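Wood grain

Wood grain is the direction, size and arrangement of the fibers in a piece of wood, and the pattern they form on a cut surface.

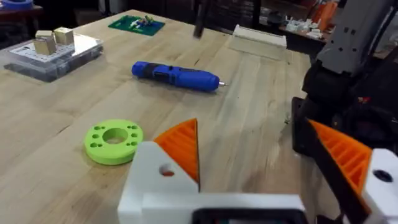

A light-colored wooden tabletop with visible grain and a few darker knots.

Grain depends on the species and on how the log is sawn. Flat-sawn boards often show arches or loops – quarter-sawn boards show straighter lines. Knots mark the places where branches joined the trunk, and the grain bends as it passes them. Wood splits most easily along the grain and is usually planed in the same direction.

See also: Growth ring, Lumber, Veneer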